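Updated in March after the second kitchen went over. Older notes still apply unless they disagree with this page, then this page wins.

# Handing the counter reset to the arm: how to do it without wrecking people's shifts

For shift leads at Stanbridge and anybody at Pirzada who's copying us. Assumes the Cledex planner is already on your machine and you can log in. If you can't, stop and sort that first, the rest makes no sense without it.

What the job is: between bookings somebody clears the island, puts things where they live, wipes down, sets out the next lot. Dull, constant, hard on wrists. The arm takes the pick and place part. People keep the wipe, the check, and anything with a blade or hot water in it. That split isn't final but don't change it on your own.

## Before you open the planner

Talk to whoever does the reset now. Do it first. We did it second in kitchen one and it cost us two weeks of grumbling, all deserved. They know the order things get cleared and why, and the order matters more than the speed.

Ask:

- What do you move first, and what do you never move first?
- Which things do you hate handling?
- What do you notice while clearing that has nothing to do with clearing? (low soap, sticky drawer, cup with a chip)
- Where do you stand?

Write down the third answer in full. All that noticing goes away when the arm does the clearing, unless you give it to somebody as a task. We lost a month of chipped cups this way. Small thing, but a guest cut a lip.

Then hours. If the reset was 30 minutes of somebody's shift, say out loud where those minutes go. Put it on the rota before the trial starts. "We'll see" is the wrong answer and everyone hears it as bad news.

## Step 1. Build the counter

Open Cledex, new station, pick the island template. Put on it what's really there at the end of a booking, so no tidy showroom counter. Bowls, cups, cloths, the remote somebody left. Mess is the point.

Set the pedestal in front of the island, on the staff side. Check the arm can get over the counter lip with its elbow up. If it has to lean to reach, move the pedestal and don't fiddle with the joint limits.

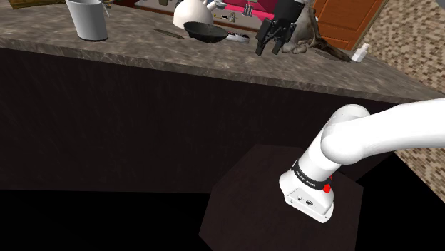 *Gripper over the counter, black bowl on one side, brown cloth on the other.*

Look at your layout from the pedestal side as well as from above. From above everything looks reachable. From the pedestal you see how much the arm itself hides, and that's what a person walking past has to deal with: they can't see the counter behind the upper link either. In the layout above the near edge of the island runs off behind the white link. Anyone setting down a tray there is doing it half blind. So no hand-off spot there, put it at the far end.

Save as `island_base`. Don't overwrite this one later, copy it.

## Step 2. Sort the objects into three lists

Arm, person, ask. Every object gets a list.

**Arm.** Cup, empty bowl, small bottle, remote. Rigid things that sit still.

**Person.** Knives, always. A knife lying on the counter means the arm waits and the light goes on. Kettle too, even when it's cold, because the arm can't tell you that it's cold.

**Ask.** Cloths, mostly. A crumpled cloth is a differnt shape every time and has stuff under it. The planner will happily give you a grasp for it and the grasp will be fine until the day there's a spoon inside. Start with cloths on the person list and move them to ask after the trial, if the crew want it.

The crew fills in the lists. You type. If you fill them in yourself you'll get the lists you'd like.

## Step 3. Order and zones

Copy `island_base` to `island_order`. Drag the arm-list objects into the order you got from the crew. Usually light and near the edge first – the small bottle by the front edge goes before anything behind it, otherwise the sleeve of the arm passes over it again and again.

Zones:

1. Draw the keep-out strip where people stand. Make it wider than you think. People lean.
2. Draw the drop zone. One only. Two drop zones and people stop knowing which one to look at.
3. Mark the wipe zone, the stretch of counter a person cleans after the arm has finished. Arm stays parked while the wipe zone is active. No exceptions, not even when you're behind.

Run it. Watch the whole thing once at real speed, dont skip ahead. It's boring and you'll catch things.

## Step 4. The empty check

The one everybody skips. After the last pick the arm should go down over the counter with its fingers open and hold, and the planner should report nothing in the grip and nothing on the stone. If it reports an object when the counter's bare, it's reading the pattern on the top as a thing.
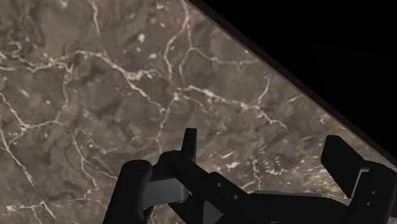
*Sanne Wouters*

Veined stone is a pain for this. Light veins on a grey-brown top, some hairline, some wide and blurry, and in our first runs the planner kept finding "cutlery" in them. Fix is in Surface > Known pattern, let it learn the bare top. Do it with the gripper in view and the fingers apart, so it learns the fingers too and stops flagging its own pads.

Do the check at the middle of the top and again close to the edge. The edge is a dark strip with nothing past it in our model, and the planner is jumpy there. If it slows down near the edge leave it slow.

Run the empty check 100 times. Leave it going over lunch. You want zero false finds. One is not zero, go back to Known pattern.

Why I'm fussy: every false find in the real kitchen turns on the light, and the light calls a person over. They walk across, find a bare counter, press clear, walk back. Do that to somebody six times before coffee and they'll stop coming when it lights up. Then the one time there's a knife on there, you've got nobody. Happened in kitchen one (no injury, just a long stop and a very cross lead. Me).

## Step 5. Show it to the crew

On the big screen in the break room, with the sound of the room, with tea. The people who do the reset get to stop it and say "no". Let them drive. Give them the mouse.

What came up when we did it:

- Arm cleared in the right order but left the cup with the handle side to the wall. Annoying for the next person. Two minute fix.
- Somebody wanted the stop button on the left. She's left handed. Moved it, then put one on both sides.
- "Who gets blamed if it drops something?" Good question, have an answer ready. Ours: no one on shift. It goes in the drop log, I read the log.
- "Does it count how fast I wipe?" No, and it won't. Timing on the wipe zone is switched off in Cledex under Station > Logging. Show them the switch. Show them it's off. Don't just say so.

That last one matters more than the rest put together. If people think the arm is a stopwatch you're finished.

## Step 6. Trial

14 shifts, same crew, same island. Arm does its list, person does theirs, and for the first three of those a second person stands by with nothing else to do. Yes that's expensive. Get it signed off beforehand, the form is on Podevico under Site changes.

Each shift write down:

| What | Who writes it |
|---|---|
| Stops, and what was on the counter | Person on reset |
| Light on, nothing there | Person on reset |
| Dropped or knocked | Shift lead |
| Things noticed (chips, low soap, etc.) | Person on reset |
| What the freed-up time went to | Shift lead |

Fill in the last row honestly. In kitchen one it said "covering front desk" nearly every time, and front desk wasn't in anyone's job description. We fixed the job description and the pay line with it. Should have been done at the start.

## Step 7. After

Sit down with the crew and the table. Things move between lists only if the crew agree. Then put the new list up by the island, on paper, big letters.

Rotate who runs the station. If one person becomes the arm person, everybody else forgets how to do a reset by hand, and you need that. Power goes, arm faults, a booking starts in ten minutes and there's soup everywhere. We do one full hand reset a week now, whole crew takes turns. Some moaning. Keep doing it.

## If it goes wrong

**Arm stops over the counter and won't park.** Stop button, then Recover > Slow park. Never push the arm by hand, even if it looks limp.

**Keeps going back to the same spot.** Bare-top pattern is out of date. Has the top been polished or a new lamp put in? Redo Step 4.

**Planner says reachable, arm says no.** Pedestal has been bumped. Check it against the floor marks. Check the marks too, ours got mopped off.

**Crew are clearing the counter before the arm can.** Don't tell them off. It means the arm is too slow for that time of day. Switch it off from 11 until 2 and let them work, we still do at kitchen two.

**Light stays on.** Read what it says on the panel before pressing clear. If it says blade, there's a blade.

Questions go to the station channel please, my inbox is a swamp. Page on cloths is coming when I've got time to write it up.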